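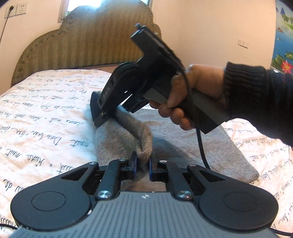
Section 5. Jaw won't open / jaw slips / stop and clear

Applies to the Cadon hand gripper, left and right units. Rev. February 25, 2020. Replaces the December sheet, throw that one out.

Read 5.1 before you touch anything. Rest you can skip around in.

5.1 Snag with fabric in the jaws

Most common fault by far. Knits are the worst. A fold gets pulled past the pads and down toward the pivot screws, the links close on it, trigger goes soft or won't come back. Happens mid-fold, usually with both grippers on the same piece.

CAUTION: Do not yank. Pulling the two grippers apart with fabric caught between them is how we bent a link at the Okach site. Also how Anayeli Escobedo got her finger pinched. Skin broke, no stitches, but it was a bad pinch.

CAUTION: Fingers stay out of the space between the links until the cable is unplugged. The jaw can snap shut when the fabric lets go.

1. Stop. Both hands still.
2. Say "stop" out loud if somebody is at the laptop. They hit Pause in Omeo. Working alone, skip to step 3, the recording can be trimmed after.
3. Lower both grippers until the fabric is resting on the bed or table. No weight hanging off the jaws.
4. Ease off the trigger on the free gripper. Let it open by itself. Set it down on its side, jaws pointing away from you.
5. Unplug the data cable of the stuck gripper. Pull on the plug, never the cord.
6. Wait for the status line in Omeo to go gray.
7. Push the fabric toward the pads, in the direction it came from. Small moves. Use the flat plastic pick from the kit, no screwdrivers.
8. When it's loose, open the jaw by hand all the way, then let it close slow. Do this 3 times. Should feel the same each time.
9. Look for threads wrapped on the pivots. Cut with the small scissors, lift out with tweezers.
10. Plug back in. Go to 5.3, you need to re-zero.

NOTE: If step 7 doesn't free it, cut the fabric. Throws are cheap, grippers are not. Ask first if it's the customer's own bedding.

5.2 Jaw slips, fabric drops out

Jaw closes fine but the material slides away when you lift. Check in this order:

1. Pads. Wipe with a damp cloth, no alcohol. Lint builds up fast on fuzzy stuff.
2. Pad edges. If a corner is peeling, swap both pads. Never just one side, the jaws will close crooked.
3. Grab depth. Too little in the jaw = slips. Too much = 5.1 again. Take a narrow fold, middle of the pads.
4. Pivot screws. Snug, not tight. If you tightened them and now the jaw is slow, back off a quarter turn.
5. Still slipping, tag it and use a spare.

Don't wrap rubber bands on the jaw tips. We keep finding these. They throw off the width reading and the session is no good afterward.

5.3 Re-zero after any fault

Every time. Even if the jaw looks fine. After the Okach fault we lost a whole afternoon of folds, width reading was off and the operator had just gone back to work.

1. Jaw empty. Gripper on a flat surface, hands off.
2. In Omeo open Devices, pick the unit, press Zero.
3. Squeeze all the way shut. Hold until it beeps.
4. Release all the way. Hold until it beeps again.
5. Read the raw number with the jaw fully open. Should be over 500. Under that, repeat from step 1.
6. Still low after two tries: the sensor arm has shifted. Don't open the housing. Tag and return.
7. Do the second gripper too. Yes even if it was not the one that jammed.

NOTE: A beep with no number on screen means the wrong unit is picked. Left and right get swaped easily after a replug.

5.4 Cable faults

Cable drags on the work, catches under a fold, plug wiggles loose. You'll see the picture freeze or Error 769 in Omeo.

Error 769 = lost contact with the jaw sensor. It's the cable nine times out of ten. Not the software, please stop reinstalling.

1. Stop, set both grippers down.
2. Trace the cable from the handle back to the hub. Look for kinks, and spots where it was pinned under a mattress or a knee.
3. Reseat both ends.
4. Clear the error. If it comes back within 5 minutes, change the cable.
5. Re-zero (5.3).

To keep it from happening:
- Run the cable back along your forearm, one loose strap at the elbow.
- Leave slack at the wrist. You need to be able to turn the hand all the way over.
- Keep the cable above the fabric when you reach across. If it falls under the fold, stop and pull it out before you lift.
- Cord for the hub goes along the wall, never across the walking side of the bed.

CAUTION: Two cables, two people, one bed is a trip hazard. One person walks around, the other stays put.

5.5 Gripper-to-gripper contact

You will bump them. Passing a fold from one to the other, the tips get close and sometimes touch. Light tap is ok. Hard knock isn't.

After a hard knock:

1. Stop, unplug the one that took the hit.
2. Check the jaws meet evenly at the tips. Hold up to a light, no wedge-shaped gap.
3. Check the small screws on the links. A missing screw could be in the bedding, find it before you go on. Customer's bed, customer's feet.
4. Check the camera is still firm in its mount. If it moves at all the unit needs full calibration, see Section 7.
5. Re-zero both.

Passing a fold without knocking: come in from opposite sides at an angle, not head on. Second jaw takes hold, pause, then the first lets go. The pause is where people rush. Both jaws pulling at once is what drags the fabric down into the links.

5.6 When to quit for the day

Stop using the unit, tag it red, send back to Bălan for service if any of these:
- same jaw snagged 3 times in one session
- trigger won't return by itself
- burnt smell, or the handle is too warm to hold comfortably
- Error 769 with a new cable
- crack anywhere on the arms or housings
- anybody got hurt, even a little

Put in the tag: unit side (L or R), what material was in the jaw, which step you got to, and whether it was plugged in when it let go. "Broken" is not enough, we get a lot of tags that just say broken.

Save the recording, bad part included. Mark it FAULT in the notes field and upload like normal. Don't delete, don't trim the jam out. Service needs to see the jaw angle right before it caught.

Injury: wash, cover, call your site lead, then fill in the form on the inside lid of the case. Same day please. The form asks for the unit label, it's under the handle.

5.7 Spares in the case

Pads, one set per gripper
Link screws, small bag, taped to the lid
Data cable
Plastic pick, scissors, tweezers
Red tags

If you use something write it on the lid card so the next crew isn't short. Pads run out first. Order thru Bălan, put Cadon hand unit on the request or they'll send the pads for the bench model, wich don't fit.

Next: Section 6, Packing up and charging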